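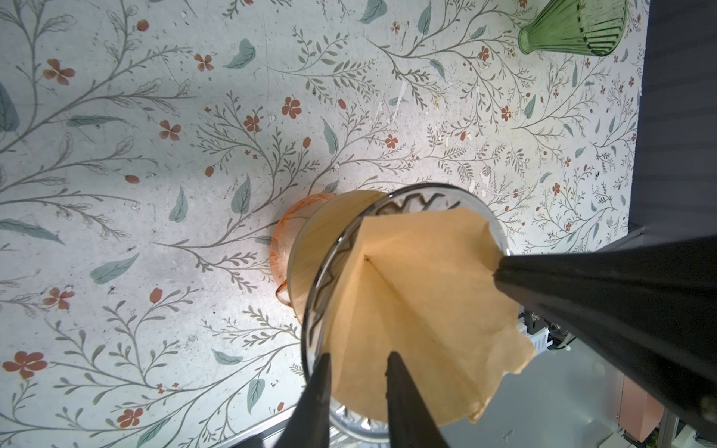
**Pour-over draining really slowly since we moved, same beans and same grinder**

Posted by brerkon_hill, 2023-12-06

We moved house at the start of spring, from a place on town water to one on a bore with a small tank. Since then my morning coffee has gone from a three and a half minute brew to more than six, and it tastes bitter and a bit chalky. I haven't changed anything else that I can think of.

What I use:

- glass cone dripper, one big hole at the bottom
- unbleached paper filters, cone shape, seam down one side
- 18 g of coffee, medium grind, on a hand grinder
- water straight off the boil, poured in four goes
- medium roast from the same roaster as before

I've tried going coarser on the grinder. Two clicks made no difference. Four clicks got the time down to five minutes but then it was bitter and weak together, which I didn't think was possible. The kettle has a white crust inside it already and we've only been here a few months.

Is this the water, or is the grinder wearing out? I'd prefer not to buy a new grinder before Christmas if it's just the water. Also, does it matter which way round the seam goes? My partner says it does and I say it doesn't.

---

**tomaszewski_k**

It's probably both, but start with the water as it's the cheap one to test.

Buy a bottle of ordinary spring water from the supermarket, not the mineral kind, and brew with that for two mornings. Leave everything else alone. If the bitterness and chalkiness go, it's your bore. If they stay, look elsewhere. White crust in a kettle after a few months says the water is hard, and hard water tends to make coffee taste flat and dusty. I had the same on a property outside town years ago. A filter jug helped, but the cartridges wore out faster than it said on the box. In the end I kept a 10 litre cask of spring water in the laundry just for coffee and used the bore for everything else.

Descale the kettle too. Two tablespoons of citric acid in a full kettle, boil it, leave it half an hour, tip it out and rinse twice. Vinegar works but you'll smell it for a week.

The slow draining is a separate thing to my mind. Hard water on its own shouldn't double your time. Check these in order:

1. Is the paper sitting flat against the glass? Fold the seam over on itself before you open the filter, then press it into the cone with your fingers and wet it with hot water. If it's bunched up on one side, the water pools and the bed goes uneven.
2. Are you getting a lot of dust from the grinder? Rub some grounds between your fingers. If there's a film of powder, the burrs are either dirty or blunt. Take it apart and brush it out, and don't wash the burrs.
3. Did you buy a new box of filters when you moved? Paper varies a lot, even within one brand. I had a box of Ondex cones that ran a full minute slower than the box before it. Nothing on the packet had changed.

Don't keep going coarser until you've done those. Very coarse with a lot of dust in it gives you exactly what you describe – big bits that are under-brewed and powder that's over-brewed, all in the one cup.

As for the seam, I've never been able to taste a difference. I put it against the handle side so it's in the same spot every time.

---

**esomeck52**

get a french press. no filters, no waiting for it to drain. i had a glass dripper and gave it to my sister

---

**ferny_creek_2762**

Agree with most of what tomaszewski_k said, but I'd do the paper first because it's free. Your post says four pours. Try two. Every time you pour from a height you stir up the fine stuff and it settles on the paper and blocks it. Keep the spout low, go slowly and don't chase the grounds off the sides.

I'd also let the kettle stand with the lid open for a minute. Straight off the boil is fine for a light roast but a bit harsh on a medium.

One more on bore water. Get it tested if you haven't had it done, and not for the coffee. Our shire gives out the bottles and you drop them back at the office. Ours came back fine except for iron, and the iron was what made the tea go grey.

---

**brerkon_hill**

Thanks all. It was a new box of filters, I'd forgotten that. Found the last few from the old box in with the baking trays and the first brew came in at 4:05. Still chalky, so I'll get a cask of spring water on the next shop and descale the kettle tonight. Will ring the shire about the test.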